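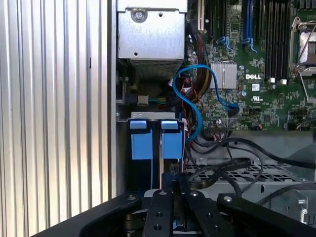

August, late

Started on the Dell after supper. Cleared the bench first, moved the vise to the window end, laid down the gray mat and put the screw tray on the left where I won't sweep it off with my sleeve again. Ticket number from the Tillham office is 1358. The complaint on the slip reads "turns off by itself, sometimes won't turn on." No pattern given, no note of how long it runs first. I'll call them if it matters.

Unplugged at the wall, held the power button in for a slow count, then opened the side. Clip lead from the wrist strap to bare metal on the chassis.

Order of work, as I did it, so I can check it against tomorrow's notes:

Dust. Did the heatsink over the chipset first, brush down between the fins, then low air. Then the perforated section under the metal housing, with the vacuum nozzle held outside and the brush inside. Fine holes like those hold a felt that air alone won't shift. Came away in one gray strip. Photographed nothing and threw it out.

Cables. The blue SATA cable is longer than it needs to be. It comes out by the corner of the housing, goes up and over, makes an S past the drive bay and then swings back to the board, where it plugs in below the heatsink. No kink that I could find by running it through my fingers. I pulled the board end and looked at the contacts with the loupe. Clean. Reseated it. I considered tying the slack and decided against it until the machine is signed off, as I'd only have to cut the tie to swap the cable.

Memory. Two blue slots, and three black ones running beside them. The office will want to know if it can take more, they always do. I am not going to answer from memory (no joke intended), I'll get the service manual up and read the population order. Past experience with mixed colors is that the pairing isn't always what the colors suggest to a person in a hurry. Wrote that on the slip so Sebastián doesn't fill the wrong ones if he picks this up before I do.

Processor. Left the retention lever alone. There is no thermal complaint on the slip, and I don't open a socket to satisfy curiosity. If it shuts down under load on the test, that changes.

Board. Went over it with the lamp held low from the left and then again from the right. Looked for swollen capacitor tops, brown rings, anything lifted. Found nothing I'd put in writing. There is a small white label near the Dell logo and I meant to copy it into the record, but my reading glasses were upstairs and I didn't trust the loupe and my handwriting together. To do tomorrow.

Screws. One of the case screws had been driven in crooked by whoever was here before me. It came out with a crunch and left a curl of metal on the mat. Chased the thread by hand with a new screw, a quarter turn in and back each time, until it ran free. Picked up the curl with tape. A shaving like that under a board is a week of intermittent faults, and I've had that week.

Power. Set the meter up and back-probed the main connector with the machine on standby. Standby reading was within limits. Full readings were within limits too, both at start and after the first half hour. That doesn't clear the supply. A tired one will often read well on a cool bench and sag in a warm cupboard, and the Tillham office keeps its machines in the cupboard under the counter, next to the water heater. I have told them about this before. I have a known good supply on the shelf from the Otport job, and if the test fails I'll substitute that before I order anything.

Sebastián Cisternas telephoned while I had the probes in, so I let it ring and called back at nine. He wants the Priltlow machines done before this one. I said this one was already open and would be closed first. He said fine. He also asked whether we still have the long Torx driver. We do, it's in the second drawer, he put it there. He is driving to Luangrath for the monitors and won't be back until the evening, so the van is not available and I'll take the Tillham machine over in the car.

Test running now. Set for 100 passes, loop with a log written to the stick, side panel laid on but not fastened. I want it as near to closed up as I can get without having to fight the catch again if it drops out. Room is at a normal temperature. Fan noise even, no ticking. I moved the lamp off the bench so it wouldn't add heat to one side.

Parts used: one case screw. Also some brush bristles, which I'm not billing.

Time on the job: 2 hours, including the thread, not including the phone.

For tomorrow: read the log before touching anything. Copy the label. Manual for the slots. If it has passed, repeat with a blanket over the top vents of the bench cabinet and the machine inside, which is the closest I can get to that cupboard. If it has failed, swap the supply and run the same test from the beginning with no other change. One change at a time. I broke that rule on the last Priltlow job and never did find out which part it was.

Need contact cleaner and a new brush, the soft one is shedding. Also return the loupe to its case, it's been in my shirt pocket all day and there's lint on the lens.

Checked it again at ten-forty. Still running. Left the hall light on and went up.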